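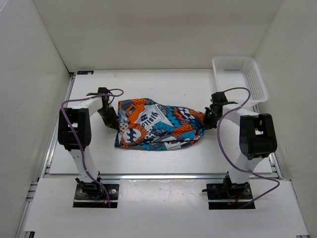
Two arms, one patterned bag: a fabric-handling cell with an arm mounted on each side of the table.

Cendov publishes plain-English good practice guide for two-armed benchtop cells

January - I've been writing safety paperwork at Cendov for longer than I care to admit, and I've never been as pleased with a document as I am with this one. Our new guide to running small two-armed cells is out today, it's free, and it's 27 pages long. The first draft was 194, so you can thank Leena Kauppinen and her red pen for that!

The guide is for people who have a pair of light arms on a table and want to handle soft things with them - bags, cloths, clothing, anything that flops. Most of what we'd all been reading was written with big factory machines in mind, and when Colin Marsden and I went round asking small workshops what rules they followed, we mostly got a shrug and a laminated sheet by the door.

So we started again from the bench up. There are 12 rules. A few that have caused the most chat so far:

Agree who lets go first. If both grippers have hold of the same item, write down which one opens first after a stop, and test it at the start of every shift.

Give cables room at full reach. Move each arm through its whole range by hand with the power off, and watch the cable all the way round the elbow.

Check mounting plate screws weekly and sign for it. Yes, every week.

Hands stay out until both arms are parked. One parked arm doesn't count (we argued over this for a whole afternoon, and Annelore Kröger won).

Keep a log of drops and snags, even the boring ones.

Six workshops tried the draft before we settled the wording, including the teams at Mellel and Drullow. "I expected another thing to file," says Eetu Hyvönen, who runs the cells at Drullow. "We've got the shutdown page stuck on the wall and the new starters do use it."

One thing to be clear about: this is good practice and it doesn't replace the law or your own risk assessment. You still have to do those, sorry.

The guide can be downloaded from the Cendov website, and printed copies are available on request. Mortimer Quintanilla is looking after press questions and can put you through to me or Leena. We'll be collecting comments for the second edition until the end of June, so if you think a rule is daft, do write in and tell us which one.

ENDS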